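Notes for the small kitchen storage talk
Last updated: November

Agnes opens and does the welcome. I start once people have coats off. 40 minutes, then questions.

Start with the drawer. Ask how many people have one that won't close. Mine at the Dahlgren flat had been sticking for a year before I emptied it, and what was jamming it was a potato masher. Don't spend long on this.

Main point of the first half: sort by how often you reach for a thing, then pick the container. Most people buy the containers first. I did too, and ended up with three bins from Nerkelance that fit no shelf I own. Pause here if Agnes wants to add her pantry story.

Walls next. Wire baskets and racks hung up on a wall leave the counter free, and you can see what's in them. Dividers matter more than size. A long rack with no dividers turns into one heap by the end of the week. Put up the rack with nothing in it, live with it for a few days, then decide what goes in each section.

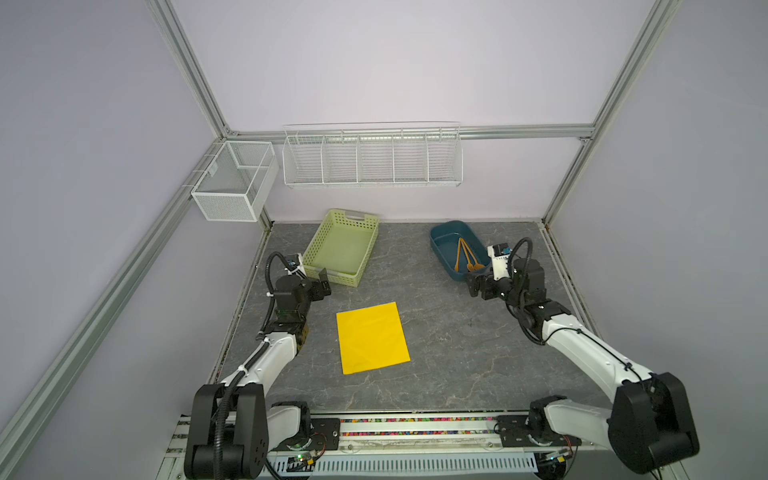
Long-handled tools are the awkward case. Slotted turners and spoons rarely fit a drawer organizer straight, so lay them on the diagonal in a shallow tray. A tray also lifts out in one go when you need to wipe down. Baskets with cut-out handles do the same job for cloths and small packets – carry the whole thing to the table, sort it there, carry it back.

Cloths: fold flat, same size, stand them on edge. Show the fold once, slowly. Ulla Torvik says I went too fast at the last talk, and people in the back rows missed the second fold.

Costs, if asked. My own kitchen came to roughly 70 dollars, and half of that was hooks I took back down. Skip the Climuron catalog unless somebody brings it up.

Handout is on the chairs by the door. Ulla has the spare copies. Questions until they need the room back – repeat each one before answering, the back can't hear.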